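January, bench notes, equipment budget

Riku wants the spring order list by 4 pm, so I'm thinking out loud in here and the rest of you can scribble on it later. We have 1,000 left on the small parts line and I'd love to spend it on fingers, finger pads and spare cable before anybody starts dreaming about a third arm (Sakda, I mean you!). 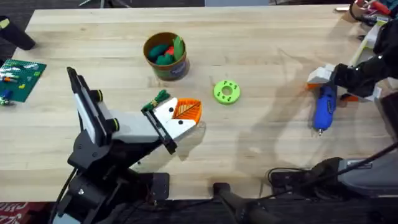

Left arm with the orange leaf, right arm on the blue tool.

Pads first. Dusberg quoted 80 for a set and Siriwan hasn't written back, so I've put down 2 sets from Dusberg and left a question mark next to it. I'd also like a second clamp style for the front edge of the table, but Usa thinks we should wait until we know if the bench is moving, and she's probably right. Printing our own fingers is still the cheap way to go – I put in for 20 spools, which will get cut, I'm sure.

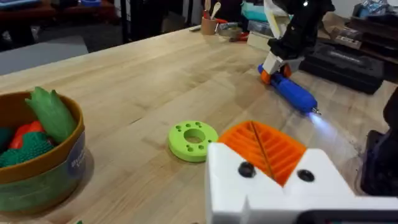
Do we buy a spare gripper motor now or wait for the next budget?
Buy it now, out of the repair line, and leave the small parts money alone.

Still to do: ask Pichit what shipping from Flulen cost last time, and find the old quote for the wrist camera mounts.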